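Re: [heywood-fire] Evacuation zone notice for the Stustness Ridge side
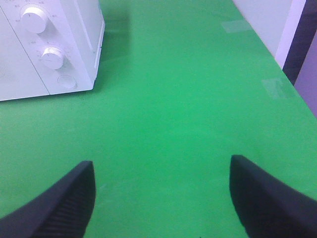 Heywood Fire Watch, Information Team

Replying to the list so everyone has the same numbers. The Thursday evening update came out at 7:40 p.m. and changes a few things in Derek's message, which I've left in below.

The Stustness fire is now mapped at 2,457 acres. Most of the increase is from the overnight infrared flight and not from new runs, so please don't read it as the fire doubling since lunch. The north edge held along the ridge road all day. The east edge crossed Udano Creek in two places and crews were still working both of those at dark.

Zones 3 and 4 remain under an evacuation order. Zone 6 went from advisory to warning at 5:15 p.m. Zone 7 is still advisory only. If you are in 6 and you have horses or cattle, move them tonight. The fairgrounds at Faltisholm is taking large animals until 10 p.m. and opens again at 6 a.m. Use the south gate, the north one is closed to keep it clear for engines.

Power is off for 1,193 customers east of the creek. The utility has not given a time for restoring it. If you are on a well and still have water in the tank, go easy on it.

Ashley Haslam is keeping the list of people who need a ride or a trailer. Reply to her directly and leave me off, my inbox is full. Give your road, your zone and a number where you can get a text.

Yvonne Ashworth

On Thursday at 2:12 p.m., Derek Haworth wrote:

> Scanner has it at 1,117 acres as of the noon briefing. Two more
> strike teams requested, one of them coming up through Heywood, so
> expect traffic on the grade.
>
> Zones 3 and 4 are ordered out. 6 and 7 are advisory. I drove as far
> as the Udano bridge and the deputy there is turning everyone around,
> residents included. Don't try it.
>
> Wind was west at 12 when I looked, gusting higher on top. Forecast
> has it dropping after sunset and picking up again mid-morning.
>
> Does anyone know if the school gym is open yet? Liam Oakley heard
> yes, Estela Carrasco heard it was moved to the church.
>
> Derek

P.S. Derek, on the gym: Estela is right. It was moved to the church hall at 3 p.m. Cots are set up and small pets in carriers are OK.

Filed under: Wildfire > Incident Updates > Evacuations

Recent threads
Air quality readings, Heywood and Faltisholm
Road closures, Udano Creek grade
Trailer space offered, room for four horses
Radio net check-in times for May
4,000 gallon water tender, who has the key?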